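Notes from the fall planning meeting, Skedalen Trail Club, 1 October 2021

11 members present, plus two prospective members who stayed to the end and brought cinnamon rolls (thank you both!). Minutes of the last meeting approved with one fix: the footbridge is at Ulletero, and we had written McPhee.

## Trail report

The summer season was a great one. The full loop from the parking lot to McPhee Pond is open, marked and mowed, which we haven't managed in years. The crew that cut back the alders on the north side got a round of applause.

- Two blue markers are missing past the second stile. To be replaced before the snow.
- The bench at the lookout has a cracked slat. A member has spare cedar at home and will fix it.
- The boggy stretch below Ulletero needs about 100 feet of new boardwalk. The old boards are soft at both ends and people have been walking around them, so the wet patch keeps getting wider.

There was a long and very happy talk about the boardwalk design. Most people want the wider boards this time so two hikers can pass. One member pointed out that wider boards also mean heavier boards, and everything has to be carried in from the road. We agreed to go wide anyway and find more hands.

## Money

The account stands at a little over $2000 after the insurance payment. The meeting voted to set aside $500 for lumber and screws. All in favor. Skuvero, the lumber yard on the county road, has offered to hold our order until we can pick it up, so we don't have to hurry the purchase.

Dues stay the same for next year.

## Night hike

The November night hike is on! Last year's was the most fun some of us have had on this trail, and the owls behaved beautifully. Same route as before: up to the lookout, hot cider, back down by the pond. Changes this time:

1. Start half an hour earlier so families can come along.
2. Red lights only after the stile.
3. One leader in front and one at the back, both with a whistle and a spare headlamp.

We still need a second cider thermos. Please check your cupboards.

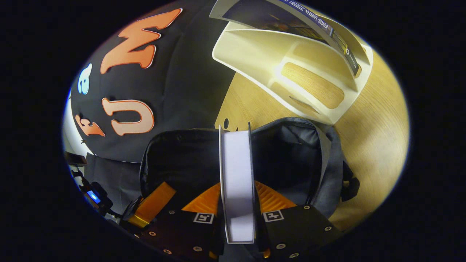
The sign-up sheet goes up at the library next week, and we will put a copy in the box at the trailhead too. Dogs are welcome on a leash - the question came up twice.

## Maps

The new trail map is nearly ready. The contour lines finally print clearly and the pond is the right shape. Still to do: add the Ulletero spring, move the parking symbol across the road, and decide on the cover color. Green got the most votes, with a loud minority for yellow.

## Other business

- The tool shed key is back on its hook. Please sign it out.
- Loppers need sharpening before the next work day.
- A request for a beginner's map and compass morning in spring. Lots of interest, to be taken up at the next meeting.

Next meeting in November, same room, after the night hike.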